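The Bell at Grildale

The ferry to Grildale left at 2 and Mackenzie Landry made it by running the last block with her boots untied, her bag banging on her hip and half a cheese roll in her mouth. She didn't care one bit. She was going to hear the bell!

She had wanted to hear it since she was nine, when her grandmother's friend Thérèse Paquette sat at the kitchen table and sang the note for her. One note, low and a little sour, held until Thérèse ran out of breath and had to grab the edge of the sink. "And that," Thérèse said, "goes on for as long as it takes to peel an egg." The bell was cast in 1643, cracked in a frost, mended badly, and then left alone in its tower for so long that the rope rotted through. Now it had a new rope, and in October, at dusk, they were going to ring it.

The crossing was rough and wonderful. Spray came right over the rail. A man in a green cap offered her a corner of his tarp and she squeezed in beside him, and he told her his name was Dae-han Ok and that he tuned pianos, mostly, and had once tuned one on a barge.

"Have you heard it?" she asked.

"The bell? No. My aunt did, as a girl. Bok-nam Yeom, you'll meet her, she's got the key." He wiped his glasses on his sleeve, which made them worse. "She says it made her teeth itch."

Mackenzie laughed so loudly that a gull got up off the wheelhouse.

Grildale was steeper than she'd pictured. The street went up from the dock in long stone steps with a gutter down the middle, and every door was a different blue, and there was a smell of frying onions the whole way. She loved it at once. She loved the post office with its one window, and the old Jenkins store with ropes and lamp oil and licorice all on the same shelf, and the dog asleep across the fourth step that everybody simply climbed over.

Bok-nam Yeom met them at the schoolhouse, where visitors could leave their bags and warm their hands before the climb. She was tiny and wore two coats. She had the key on a string around her neck, and it was as long as her hand.

"You're the egg girl," she said to Mackenzie. "Thérèse wrote to me. Sit, sit, drink something. Your shoes are a disgrace."
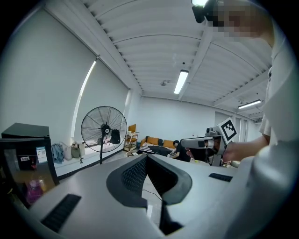
The bright room, white walls and pale floor.

They drank barley tea out of jam jars. Seung-woo Baek came in with the new rope coiled over his shoulder, forty feet of it, and let Mackenzie feel the weave. He had made it himself over the summer, out on his porch, with the radio on. She could have listened to him talk about hemp all night. How you wet it and stretch it, how you listen to it creak, how the last yard is always the worst because you're already thinking about supper.

"Did you put anything in it?" Bok-nam asked him. "My father used to put a hair in."

Seung-woo went red. "One of mine," he said. "And one from the dog."

At dusk they went up. The tower stood on the bare end of the island, and inside it there was a stair so narrow that Dae-han had to go sideways, puffing and apologizing to the wall. Then came the ladder, and then the little platform with wind pouring through the slats, and there it hung. It was smaller than Mackenzie had always thought, green as a pond, with the crack running up one side like a river on a map. She put her palm flat against it. It was so cold that it hurt, and she kept her hand there.

Seung-woo tied on the rope. Bok-nam checked the knot, untied it, and tied it again her own way.

"Well?" she said to Mackenzie. "Thérèse can't do the stairs. She said it should be you."

"Me?"

"Pull down, then let it take your arms. Don't fight it."

Mackenzie took hold. Down the hill people were standing in their blue doorways with the lamps lit behind them, and somebody's baby was yelling, and out past the point she could see the ferry turning for home. She pulled. Nothing happened, and then the rope rose up through her hands like something alive and lifted her clean onto her toes.

The note came out over the whole island. Low, a little sour. It went into the boards and up through her boots and yes, oh yes, it made her teeth itch. Dae-han had his eyes shut and was humming to find the pitch. Bok-nam was counting under her breath, turning an egg that wasn't there around and around in her fingers.

"Again!" someone shouted from below.

Mackenzie was already pulling.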